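Stotano project: progress report for January
Prepared by Zoia Fedoruk for the Karpenko fund

1. Summary

Collection at the Pornton site is running to plan. We recorded 492 usable examples in January against a target for the whole phase of 700. A further 130 were recorded and then rejected, mostly in the first half of the month. Both arms are in service. Spending is within the agreed budget and we are not asking for any change to the payment dates.

2. Work done

The task in this phase is sorting drinks and small household goods between a work surface and an open container. An operator guides the arm by hand controls while the wrist camera and the joint positions are recorded together. Each example covers one item, from the start of the approach to the release. The operator then marks it as good or bad and adds a short written instruction, such as "put the green bottle in the box".

We began with single items on a clear surface. These were quick to record but gave the model very little practice with clutter, and the first training run showed it. The arm would go for the right item and then knock its neighbour on the way in. From the second half of the month we have been recording with mixed items set close together, and with containers that have soft sides.

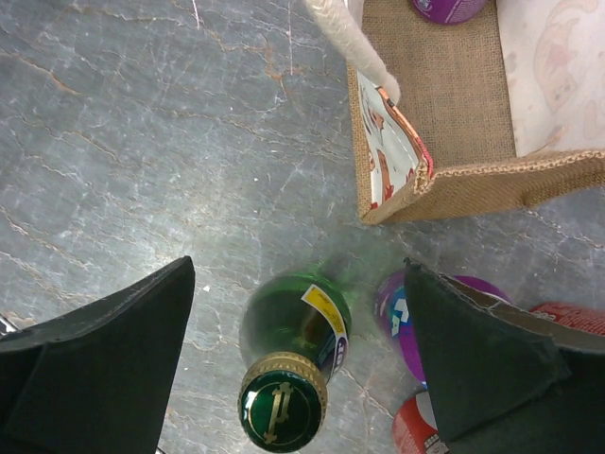
Wrist camera view over a green glass bottle, with cans lying nearby and the burlap box at upper right.

Glass bottles lying down are the slowest items to record. Operators have to line both fingers up with the body of the bottle, and a small error in the approach turns it or sets it rolling. Cans are easier unless they lie close to something else. We have kept some of the clumsy but successful bottle attempts in the set, as the model needs to see a grasp being corrected.

The patterned stone-like surface was chosen in agreement with Bavov, who are training the model. Their earlier data was nearly all on plain white tables, and results fell off badly on anything with veins or strong markings. We will keep this surface until the end of the phase and then change to a darker one.

3. Problems

Rejected examples. Most of the 130 came from a timing fault between the camera and the arm. The pictures were arriving late, so the gripper appeared to close after the item had already been lifted. The fault was traced to a recording setting and corrected on both arms. We now check the timing at 9.30 each morning before any recording starts.

Finger wear. The gripper fingers pick up marks with use and the edges go first. We do not think this affects the grip yet, but spare sets have been ordered from the small parts budget.

Labelling. Two operators were describing the same item in different ways. Some variety is useful, but in a few cases the instruction could have meant more than one can. Those have been rewritten and a one-page guide is pinned up at each station.

4. Next period

We expect to record the remaining 208 examples in February. Priority will go to items partly hidden behind others, and to taking items back out of the container, where we have very little so far. Bavov will run a second training round once the full set is delivered - they have asked for it in a single transfer. Their results will be included in our next report.

One decision is needed from the fund. We would like to hold back 2 of the item groups from training and use them only for testing. This lowers the size of the training set slightly but gives a fairer measure of how the system copes with goods it has not met. Please let us know if you have any objection before the February recordings begin.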